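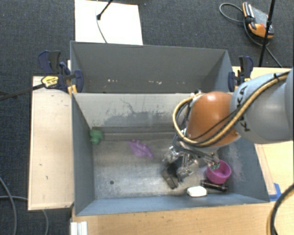 A KUKA arm at work over a bin of household odds and ends, with a second bin behind.

My mother had a rule that you never left a room empty-handed. If you were going to the kitchen you took a cup with you, and if you were going down the hall you took whatever was sitting at the bottom of the linen cupboard waiting for somebody to notice it. I have tried to pass this on to my own children with very little luck, and so when a friend told me there was a workshop in Kamstead where they were teaching machines to pick things up, I'm afraid I invited myself along before she'd finished the sentence.

The outfit is called Sisteck, and it lives behind a tile showroom with a very good bakery across the road (get the cheese scroll). Jarlath Fitzgerald met me at the door in his socks, because of the carpet, and made me a cup of tea before he'd let me anywhere near the robot. He spent 26 years fixing packing lines in factories and has the unhurried manner of a man who has been rung at three in the morning more times than he'd care to remember.

I'd been hoping for something with a face, I suppose. What they have is a big factory arm in orange and grey, with hoses looping off it like a vacuum cleaner that's been put away in a hurry, and a silver gripper at the end with jointed fingers. It works over a pair of grey bins clamped together long side to long side with the sort of clamps my dad kept in the shed. The bin in front had a magenta bowl in it, a black torch, something small and white that looked for all the world like a bar of soap, and a couple of lumpy, spiky things in green and purple that might have come out of any toy box in the country. It was, in other words, the floor of my lounge room.

The job sounds like nothing at all. Take the things out of one bin and put them in the other. A toddler will do it all afternoon and then do it back again. Jarlath set the arm to it for an hour while we talked, and I kept losing the thread of my own questions because I was willing it along like a parent at swimming lessons. It would come down slowly over something, open its fingers, think better of it, swing a little and come down again from the other side. When it got hold of the torch I clapped, and I'm not sorry!

In that hour it made 78 attempts, and 60 of them ended with the thing where it was meant to go. I thought that was marvellous. Jarlath pulled a face. "You wouldn't keep a dishwasher that did that," he said, and I had to admit I wouldn't, although I've kept some fairly ordinary ones.

Bowls, he told me, are a pain. You and I pick up a bowl by the rim without a moment's thought, but a gripper coming straight down the middle finds a great deal of air. Soap is slippery and small and likes to sit hard against the wall of the bin, where the fingers can't get around it. Soft toys squash, hard ones roll, and anything with spikes gives you a dozen places to grab and most of them are wrong. On a factory line you get around all this by making every part arrive the same way up. At home nothing has ever arrived the same way up, certainly not in my house.

Shops and warehouses will come first, he reckons. Arumugam, a wholesaler up the road, wants a machine to sort its returns, which turn up in crates all jumbled together, and a business called Gedari has been asking after something similar for its hire stock. That sort of work stays in one spot, under good light, with somebody nearby to free a stuck item. A kitchen has a dog in it, and a drawer that won't open unless you lift it first.

So I asked him the question I'd really come to ask, which was when I could have one to tidy up after tea. He took his time over it and offered me another biscuit. He thinks there'll be machines that manage a single chore passably well, putting the toys in the tub, say, a good while before there's one you'd trust with the whole room. His wife has already put in her order for one that pairs socks, and he hasn't had the heart to tell her how he feels about socks.

I drove home with a bag of cheese scrolls on the front seat. There was a school jumper on the stairs when I got in, and I took it up with me.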